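Clothing collection in Nerby receives 2,755 pieces, folding days continue

Nerby, 8 Mar 2018

The winter clothing collection of the neighborhood association Tukance closed last weekend with 2,755 pieces, the association has informed. It is the biggest result since the collection started, and almost double the number of the previous winter. The clothes will now be sorted, folded and given to families in Nerby and in the nearby town of Skorkcombe.

The collection began in November with 11 drop-off points, most of them in small shops and in the two schools. According to the coordinator, Naa Ofori, the first weeks were slow. "In the beginning we received mostly baby clothes, and very few things for adults," she said. "After the New Year, people cleaned their closets and the bags came every day."

The sorting is done in private homes, as the association does not have its own hall. Each household takes a few bags, lays out every piece flat, checks it for holes and stains, and folds it in the same size, so that the boxes can be closed well. T-shirts are laid with the front down before the sleeves are turned in.
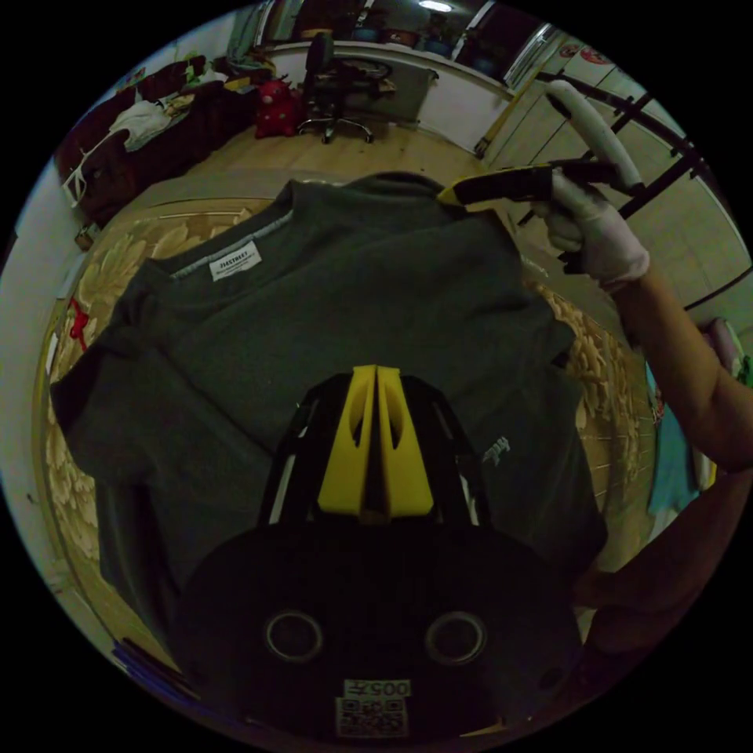
A dark gray T-shirt spread with its back up on a round table.

Phong Tiêu, who prepared the instruction sheet for the households, explained that the T-shirts are the easiest part of the work. A thick sweater needs more room and more patience. Many people prefer to put the sweaters on the floor, where the sleeves can be opened completely, and to fold them in three parts. The sheet also asks to remove lint by hand and to leave the label inside the neck, because the receiving families look there for the size.

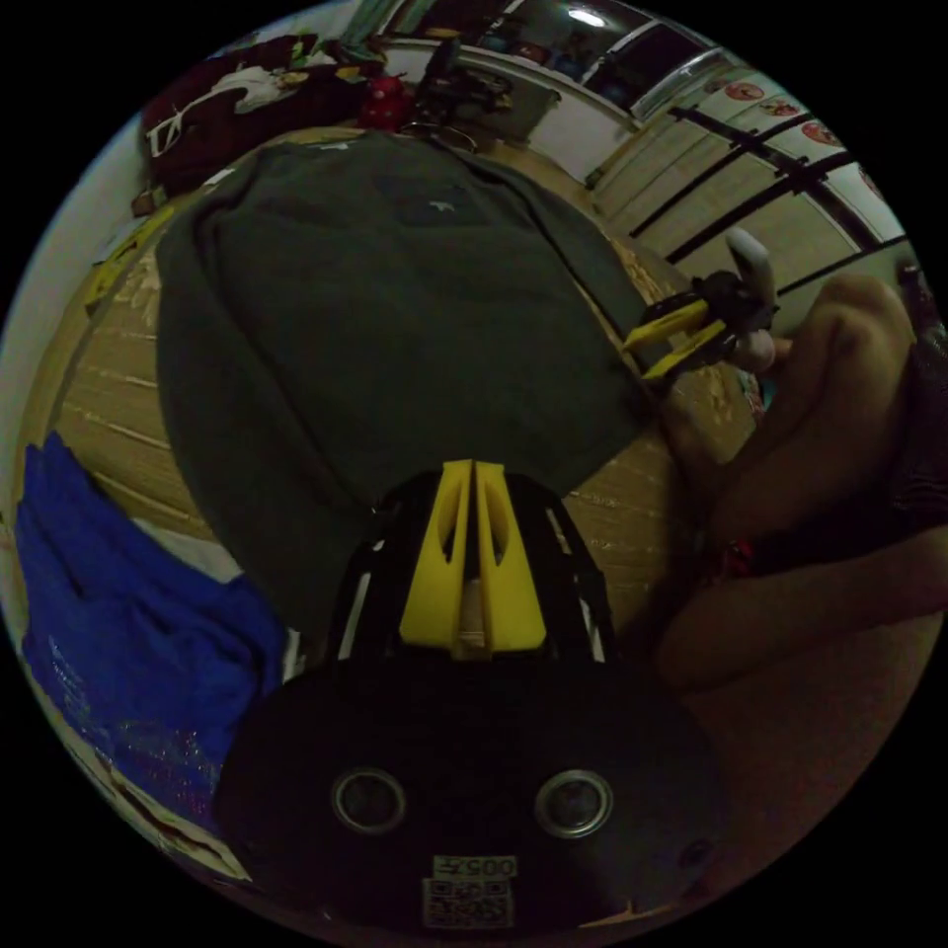
Clothes which are too worn are not thrown away. They go in a separate bag and are delivered to the Villalobos workshop, where they are cut for cleaning rags. Last year the workshop received 24 bags in this way. Party clothes and costumes are also kept separate, and will be offered to the school theater groups before the summer.

The association still looks for households that can take bags home during this month. It is not necessary to have a big table, said Ignacio Quintana, who is responsible for the transport. He brings the bags in the evening and picks up the folded clothes one week later. Families with small children are welcome to participate too, and he mentioned that socks are a good task for them.

The first 200 boxes should be ready for distribution before Easter. Persons who want to receive clothes can give their sizes at the Tukance office in the mornings, and it is not required to show any document. Shoes and blankets were not part of this collection, and the office asks not to leave them at the door.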